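Restaurant serves everything at the same time, is it rude to ask for courses?

Posted in Eating Out, by Majimbun

Hello all. I moved to this area in November and I eat out maybe two times in a month with my wife. Our favorite place is Gratimgate, a small restaurant with noodles, grilled fish and small plates. The food is very good and I have no complaint about the people who work there.

My problem is the order in which the food comes. We ask for two small plates, one soup and two main dishes, and all of it arrives in a few minutes, or sometimes the main dish comes first and the soup is last. The table is small, so we must put plates on top of the menu holder. By the time I finish the soup, my fish is cold. Last time we paid almost 100 dollars with the tip and I ate the best part of it lukewarm.

In my country you do not need to say anything, the kitchen waits for you. Is it normal here to ask the server to bring the food slowly? Or will they think I am a difficult guest? I do not want to offend them, we would like to keep going there.

Posted by Lonerel

just order less at once. get the small plates, eat, then order the mains. works everywhere

Posted by Clileo

I am also not from here, and I worked as a server for 8 years, so I can tell you how it looks from the other side.

It is not rude at all. Many small-plate restaurants send each dish when it is ready, and usually the menu says so somewhere at the bottom in small letters. The kitchen does it this way when it has few cooks and not much room to keep finished plates. But most kitchens can hold an order if they know before they start. The important thing is to say it when you order. After the ticket is in, the server has to go back and stop a cook who maybe already has your fish on the grill.

A sentence which I heard often and liked: "Could we have the small plates and soup first, and the mains after that?" You do not need to explain more. If you come at 6 o'clock it is easier than at 8, when every seat is taken.

What Lonerel says is also possible, but be careful with it on a busy evening. Your second order goes to the end of the line, and you can wait a long time with an empty glass. Some places also ask for the full order at the beginning, so it is better to check.

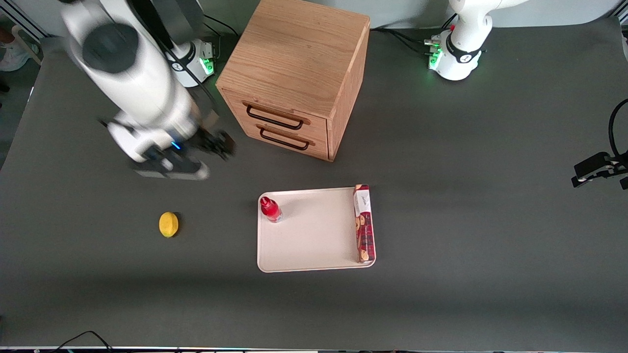
If the main dish still arrives first, you can tell the server in a friendly way that you are waiting for the soup. In the place where I worked, we took the plate back and kept it warm if it was something like a stew. With grilled fish this does not work so well, it becomes dry, and a good kitchen will make a new one. I would not ask for a new one myself unless the wait for the soup was really long.

About the tip, please do not make it smaller for this reason. The server often does not decide when the food comes out.

Reply from Majimbun

Thank you both. I looked at the menu on their website and yes, there is the small text, I never noticed it. We will go early next time and I will use your sentence when we order. I will also ask for one of the bigger tables near the window, if they have it free.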